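A day out at the Zerkuditz bread fair

I had wanted to go to the Zerkuditz bread fair for years, and this January I finally got on the early train and went. The journey takes a bit over two hours with one change at Nultach, where the station café opens at six and does a very decent bun with poppy seeds. I ate mine on the platform in the dark, which felt like the right way to start.

Getting in

The fair fills the old tram depot behind the river and one long tent in the yard. Entry is by stamp on the hand. There were 166 stalls listed on the board by the door, and I gave up on my plan of seeing all of them before I'd got past the first row. It smelled wonderful! Rye mostly, and caraway, and somewhere further in a great deal of butter.

My first proper stop was Tekleab, a small bakery that makes only sourdough. They let you taste the same loaf at one day old, three days old and five days old, and I would never have guessed that I'd like the oldest one best. It had gone sharper and a little nutty, and it held together beautifully under cheese. They toast everything past day three as a matter of course, and they like a thick slice done slowly on a low setting. I've always been a thin and fast person, so I shall have to think again.
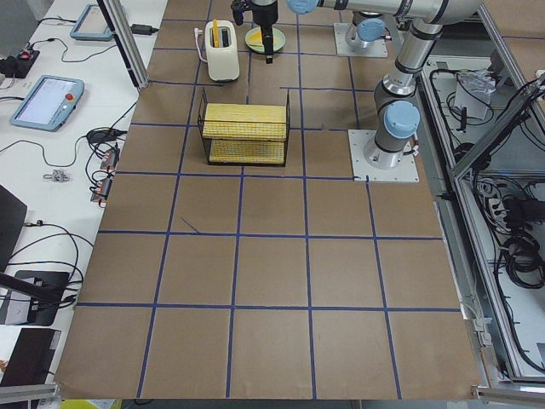 The milling corner

At the far end of the depot you could watch grain being stone ground, and it was the busiest part of the whole place. The noise is lovely, a sort of steady grumble that you feel in your shoes. A bag of flour still slightly warm from the stones cost me less than lunch did. I bought spelt, then went back for einkorn, and regretted both by the time I reached the station with them over my shoulder.

There was a short talk at eleven on keeping a starter through the winter. Sixty chairs and easily twice that many people wanting one, so I stood at the back next to the coats. The advice was simple: feed it less often than you think, keep it somewhere cool, and stop fussing over the colour. I fuss over mine terribly.

Boards, baskets and knives

Past the talks came the kitchen goods, and this is where I lost an hour. Dornetti had a whole wall of bread knives, long ones with deep scalloped teeth, and a crate of old loaves for trying them on. I cut more bread than I've ever cut in my life. Their big knife went through a dark rye crust as if it were sponge cake, but it was 34 in the local money and I was being good, so I left with the small one.

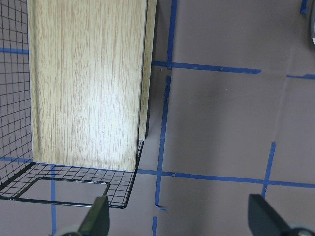 I also had a long chat about oiling wood. I've been using sunflower oil at home, and apparently that's why everything I own goes sticky. Linseed was the answer, in a very thin coat, wiped off again and left overnight before the next. The same stall sold proving baskets in cane and in pressed wood pulp, and I liked the pulp ones for the pattern they leave on the dough.

Lunch and after

Lunch was barley soup in the tent, with a heel of black bread and as much salted butter as you cared to take. You share long tables, so I ended up swapping tips on oven steam with a couple who had come over from the coast and had already been round everything once.

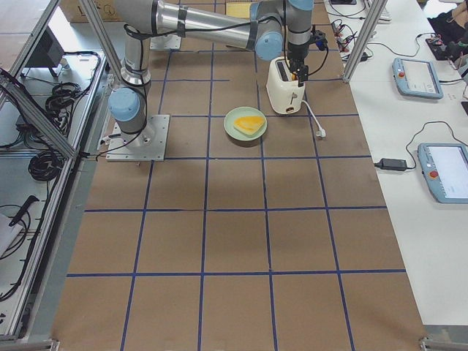 They sent me to the sweet end of the tent, and I'm so glad they did. Saffron plaits, walnut rolls, a flat thing with quark and plums that I ate standing up and then queued for again. By three the best of it was selling out, so go there first if you've a sweet tooth and do the knives later.

The last train that connects at Nultach leaves just before six. I caught it with flour on my coat and a five-day-old loaf under my arm. Next time I'm bringing a rucksack.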